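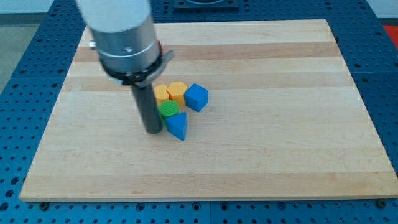
About Ululano

Ululano is a small robot training workshop. We teach people who already work in factories, print shops and packing rooms how to set up a robot arm, run it, and get it going again when it stops. Most of them have never programmed anything. We also write test routines for companies that are thinking about buying an arm and want to see their own job tried first.

The workshop was started by Hanneke Verstraete, who spent 12 years as a maintenance technician at a label plant before that. She still teaches the first morning of every course. There are four of us full time, plus two instructors who come in when a class is large.

What we work on

The beginner exercises use plastic shapes on a wooden board: cubes, cylinders, triangular prisms and hexagonal ones. The board sits on a blue table with a grid of holes in it, so a fixture can be moved and put back in the same place. People sometimes expect something more impressive. But a group of blocks packed close together is a fair problem. The tool has to come down next to one block without hitting its neighbor, and it has to stop at the right height above the wood. If you can plan that, you can plan most of what a small arm does in a packing room.

We use a plain rounded tool for the pushing exercises. It has no fingers, so there is nothing to open or close, and students can think about position and speed and leave gripping for the second day.

After the shapes, classes move on to parts they bring from work. We have had bottle caps, door hinges, soap, and one very long week with paper envelopes.

Visits and open days

We hold an open day twice a year, once in February and once in the fall. The last one brought in 443 people, which was too many for the building, and we now give out timed tickets. They are free. Each group gets a short talk, then a demonstration at the table, then time to ask questions while the next setup is being made ready.

The demonstration takes 12 minutes. An instructor places the shapes on the board close together, and the arm is sent in to separate them and push them into a row. We run it slowly on purpose. Then a visitor is asked to rearrange the blocks any way they like, and we run it again. Sometimes it fails — a cylinder tips over, or two blocks travel together when only one was meant to. When that happens the instructor stops the arm and talks through what went wrong and what would need to change. Visitors have told us this is the part they remember, so we have stopped trying to hide it.

School groups are welcome outside open days. We ask for at least one adult for every eight students, and closed shoes. Groups stand behind the yellow line while the arm is powered. Please tell us ahead of time if anyone needs a seat or a lower viewing spot.

Company visits are arranged one at a time and last half a day. Bring a box of the real parts, including the bad ones. Drawings help but they don't replace the parts.

Who we work with

Verbruggen, a packaging firm, was our first customer and still sends us every new line operator. Dulamar rents us the building and takes two places on each spring course. Our exercise workbook, Nukano, came out of those early classes. It has 200 pages, and the answers are in the back. Students keep their copy. Schools can ask for a set at printing cost.

We don't sell robots and we don't take a fee from anyone who does. If we think a job is better done by hand, or by a chute and a bucket, we say so.

Comments

Marjorie T.
Came to the February open day with my two grandsons. The younger one got to move the blocks and put them all in one tight bunch to make it hard. It got all but one. He has talked about it every day since. Parking was bad.

packline_dave
Did the four day course last year. Good on the basics, I would have liked more time on fault recovery and less on the safety slides. Workbook is still on my bench.

R. Okafor
Do you take groups from adult evening classes? We are 14 people and could only come after 6.

Ululano
Yes, we can do evenings with some notice. Please use the visits form and put the time you need in the notes box.

Contact: Visits form | Courses | Directions
© Ululano. Page last updated 7 April 2022. Back to top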